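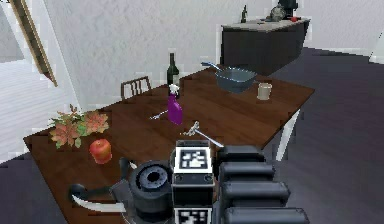
Moka pot or French press for a small kitchen?

Ga-eun Ham
My old drip machine quit in July and I've been drinking instant ever since, which is no way to live. I only need 2 cups in the morning. I've narrowed it down to the Hiltell press and the Modov stovetop pot, but my burner is electric and my coffee comes pre-ground. Which one would you get?

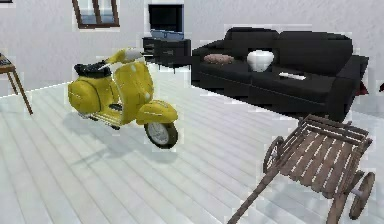
Mbali Zulu
I've had the Modov for 7 years and I love it, so take this with a grain of salt! Fill the water to just under the valve, don't pack the coffee down, and keep the heat low (I start mine at 6 and it's done before the dog wants out). If you care about looks, it has that curvy old-fashioned style, like a classic yellow scooter with the round fenders, and I'd leave it out on the stove for that alone. Swap the rubber ring when it starts leaking steam. Mine took a while to need it.

Check the base size too, though.

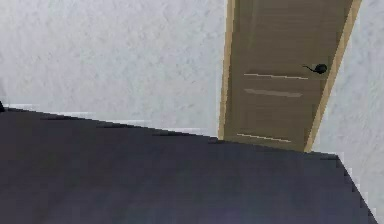
Some electric burners are a lot wider than the pot and the handle gets hot, so I push mine toward the edge and turn the handle outward.

Maximiliano Salcedo
press. easier to clean

Unathi Coetzee
Is your pre-ground the fine kind? It'll go muddy in a press. I went through 9 bags before I worked that out. Get a coarse grind or go with the Modov. 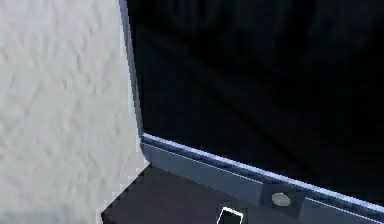

Dark glossy panel beside a pale textured wall

Comments

Hemi Kerslake: Low heat, yes! I scorched mine for months.

Ga-eun Ham: Went with the Modov, thanks all. First pot was a bit bitter but I'll keep at it.

Contact us | Copyright Londance | Back to top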